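Grumance Teaching Bench — Pre-Session Safety Check
Filled in by: Hemi Costigan
Date: 12/7/24
Bench: Rotow, two-arm
Examples recorded to date: 3,531

1. Emergency stop within reach of the operator's chair — OK
Comment: Pressed and reset from both sides. Thank you to whoever put the label back on, it makes life a lot easier for the newer folks.

2. Tables level and pushed tight — OK
Comment: I ran my hand along the join and it's flush. Do keep an eye on it though, as a small step there will catch a fingertip and spoil a perfectly good example.

3. Arms move freely through the whole teaching range — OK
Comment: Left is lovely and smooth. Right was a touch stiff at the wrist when I first led it through, so I gave it a few slow passes and I'm happy with it now.

4. Cables clear of the joints — NEEDS ATTENTION
Comment: The blue one on the right wanders across the tabletop more than I'd like. Please clip it back toward the edge before the reach-across tasks, and go gently with the plug.

5. Objects set out for the grasping set — OK
Comment: Back row only, please, with a bit of breathing room between each. The glove is the favourite at the moment (everyone wants a turn teaching that one!) but the cup needs its share too, and we're 54 examples short on it.

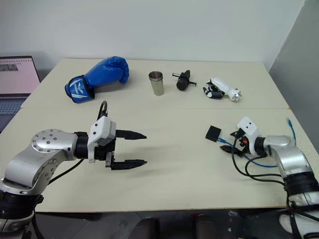 Item 5: back row set out, left gripper open.

6. Recording and storage — OK
Comment: 112 planned for this session. Bad takes get flagged and kept, so please don't delete them.

Next full inspection: October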